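Robotics Club Moves On to Two-Arm Tasks

The Prurningate robotics club has finished its first term with the two-arm table and will keep the same setup through March. Members spent the early sessions learning to drive one arm at a time. The current project uses both, and the job is to sort and pack small everyday items on a tabletop.

The project is called Flomurmont, a name left over from last year's team that stuck. It has three stages. In the first, an arm picks up one item and sets it down in a marked spot. In the second, one arm holds an item while the other works on it. In the third, the pair has to clear the table into a case without a person stepping in. Most teams are on the first stage. One team has started the second.

Flat items have been the hardest. A bottle gives the gripper something to close on, but an envelope lies tight against the table and the fingers tend to slide over the top. Teams have tried coming in at a low angle, pushing the envelope to the table's edge, and pinching at the fold. Pinching at the fold has worked best so far, though it leaves a crease and costs points under club rules. 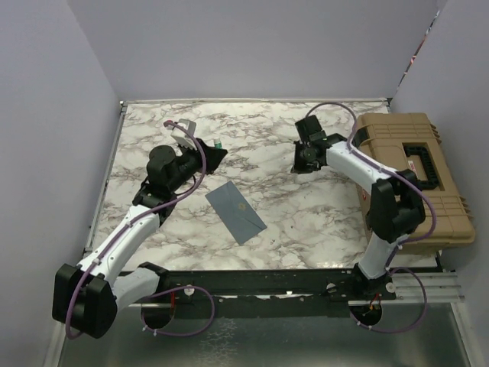
Do students need to know how to program before they join?
Most new members don't. The first two sessions cover moving the arms by hand control and reading the log files, and the code comes after that. Students who want to stay with driving and testing can do so for the whole term.

The club also changed how it keeps records. Each team now logs every attempt, good or bad, with the item, the arm used and the result. The log stood at 270 attempts at the end of the term. A team needs 80 logged attempts before it can move up a stage, and an attempt stopped early for safety still counts.

Cable checks are now part of setup. Before power goes on, one member looks over the ties on each arm and another moves the joints slowly through their range to make sure nothing pulls. Please leave 10 minutes for this - it can't be done while the arms are running.

The spring meet will be held in Brudville, and the club plans to enter 2 teams in the Sekiguchi Cup. Entry forms are at the front desk and need a parent or guardian signature. Teams bring their own items for the open round, and nothing made of glass is allowed.

Open practice starts at 4 p.m. in the lab. Closed-toe shoes are required, and long hair must be tied back.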